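Evden opens maintenance training center in Skolville
23 Jun 2026

Evden has opened a training center for aircraft maintenance crews in Skolville, moving classes out of the hangar where they had been taught since the company won its first support contract. The first group of students started on Monday morning.

The center takes up the ground floor and part of the second floor of the former Deng parts warehouse on the south side of the airfield. It has three classrooms, a shop for sheet metal and composite repair, a wiring lab, and a high bay large enough to hold two single-engine turboprops with room to work around them. Evden signed the lease in April and did most of the conversion with its own crews.

Shahab Nikzad, who runs training for the company, said the old arrangement had stopped working once the number of customer aircraft in the hangar went up.

"We would plan a lesson on landing gear rigging and then find out the airplane had to fly that afternoon," Nikzad said. "The instructor would switch to slides and the students would go home without having touched anything. That happened too often."

Two retired airframes have been set aside for the school. Neither will fly again, so students can remove and refit engines, open up fuel cells, and drill out rivets without the work having to pass a return-to-service inspection. Instructors still inspect every job and sign it off on the same forms used in the hangar.

The basic course lasts 20 weeks. Students spend the opening part of it on technical publications, tool control, safety wiring, torque procedures, and hand skills. After that they rotate through airframe, engine, and electrical work. The final weeks are spent in the working hangar with a line crew, on whatever aircraft are in for scheduled checks.

Shorter courses are planned for mechanics who already hold certificates and need to qualify on a particular type. Those will run for two or three weeks, depending on the aircraft and on how much of the avionics work is included. A refresher on corrosion inspection will be offered to customer crews who operate near the coast.

Course material was written by a team led by Riaan Ndlovu, a former line supervisor. The team began by following crews through their shifts and writing down each task, the tools used, the manual reference, and the points where mistakes were most often caught. The lessons were built from that list.

"Some tasks we thought were simple had a lot of rework behind them," Ndlovu said. "Connector pins were one. Fuel quantity probes were another. Both of those got more bench time than we had planned."

Ndlovu said the team also cut material. A section on a fabric repair method was dropped after none of the supervisors could remember using it on a current contract. Students who need it can take it as a separate half-day class.

Each lesson has a written test and a practical one, and a student must pass both before moving on. A student who fails a practical can repeat it twice with a different instructor. Records are kept in Darnen, the training management software Evden already uses for its hangar staff, and supervisors will be able to see which tasks a new mechanic is cleared to do before assigning work.

That link between the school and the hangar was requested by the line supervisors. Under the old system, training records were kept in paper folders in the hangar office, and a crew on the night shift often had no way to look at them. Mechanics were sometimes held back from jobs they were qualified to do until someone came in the next day.

The center's library holds more than 400 technical manuals, most of them in electronic form. Students are issued a tablet for the length of the course. Printed copies of the main maintenance manuals are kept in the high bay for use when the network is down.

Evden said it expects most of the students in the basic course to be new hires, with the rest sent by customers. Employees are paid their regular hourly rate while in training. Customer students pay tuition, which includes tools and coveralls but leaves out housing. The company has arranged a reduced weekly rate at a motel on the airport road, and a van runs between the motel and the center in the morning and late afternoon.

Applicants for the basic course need a high school diploma or equivalent and must pass a color vision check. Experience with aircraft is not required. Nikzad said people who have worked on farm equipment, trucks, or heating and cooling systems tend to do well in the early weeks, and several members of the first group come from those trades.

The instructors are drawn mainly from the hangar floor. All of them took a short course in classroom teaching before the opening, and each will go back to regular maintenance work for part of the year to stay current. Evden is still looking for an avionics instructor and an evening instructor for the sheet metal shop.

Work on the building is not finished. The paint booth is waiting on ventilation equipment, and until it is installed students will do corrosion treatment and priming in the main hangar. The upstairs classroom has furniture but no projector. Parking on the north side of the building stays closed while a drain is replaced, and visitors should use the gravel lot across from the fuel farm.

The next basic course will begin after the first group moves to the hangar phase. Applications are being accepted at the front desk of the training center and at the company's main office. Customers who want to reserve seats in a type course should contact their Evden program manager.
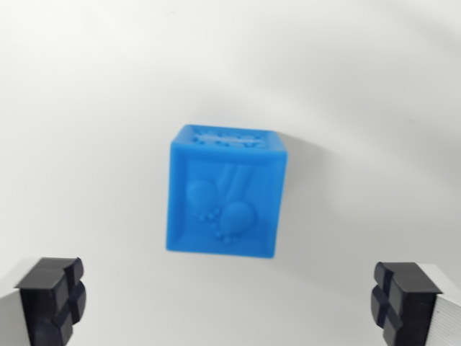 The front desk is open on weekdays from early morning until the end of the day shift, and applicants should bring a photo ID and a copy of their diploma or transcript.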